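The First Weeks Home: How Ravina House Prepares People to Leave Prison
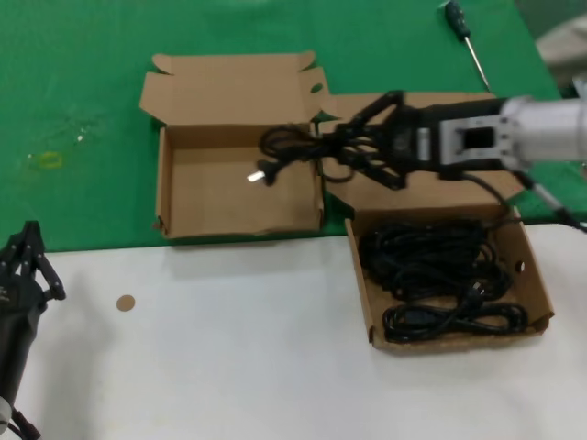 A black power cord over an open cardboard box, with more cords coiled in a second box alongside.

For most of the men and women held at the Rustell Correctional Center, the date of release is known months in advance. What follows that date is often much less certain. A person may leave with a bus voucher, a sheet of paper listing the conditions of parole, and an appointment with a supervising officer in a town where he or she has not lived for many years.

Ravina House, a residential program in the river town of Pilham, was founded to serve people during that period. It began with 2 bedrooms above a church hall. In the years since, it has received 271 residents, most of them directly from Rustell, and it now works with men and women well before they reach the gate.

Preparation begins with letters. Anyone within a year of release may write to the house, and every letter is answered by hand. The correspondence is practical in nature. Writers ask whether they may bring their Bibles and legal papers, whether there is a curfew, whether children are allowed to visit, and how far it is to the parole office. Many also write about their families, or about the death of a parent while they were inside. Staff members are instructed to answer those parts of a letter first.

Six months before release, each applicant is asked to complete a plan covering housing, work, medical care and family contact. The plan is reviewed twice. The most common difficulty is identification. A birth certificate ordered from another state can take an entire season to arrive, and without it a former prisoner cannot easily open a bank account, sign a lease or begin a job. Ravina House pays the fees for these documents and keeps the originals in a locked file until the resident arrives.

The average stay is 108 days. Residents share kitchen duties, attend a house meeting at 7 in the evening, and put aside part of their wages in savings. Those who leave for their own apartments may apply for a grant from the Grecu Fund, which was set up by a Pilham family and pays toward a security deposit or the first month of rent. To date the fund has paid for 3000 nights of lodging as well, chiefly for relatives who travel long distances to be present on the day of release.

Prayer is offered each morning in the front room. Attendance is voluntary, and the house accepts residents of any faith or of none. The founding congregation wrote this rule into its first agreement with the prison chaplaincy, and it has not been changed.

Former residents describe the early days in similar terms. Small decisions are tiring. A supermarket aisle can be too much to manage, and several people have spoken of waiting in front of a closed door for someone else to open it. One woman who served 13 years had never used the kind of telephone her daughter gave her, and for the first week she kept it in a drawer. Staff at the house go along on errands when asked and otherwise leave residents to set their own pace.

Relations with families require equal care. A husband or a sister may have managed a household alone for a decade, and a return, however welcome, disturbs arrangements that have come to work. The house offers a family meal once a month - children included - and a counselor is available afterward. Some couples have chosen to live apart for the first season while seeing each other daily.

The waiting list remains the program's chief concern. In September the board approved the lease of a second building on the same street, to be used for women with young children. Work on the stairs and the upper bathroom must be finished before the county will inspect it. Applications from Rustell are being accepted in the meantime, and letters continue to be answered in the order in which they arrive.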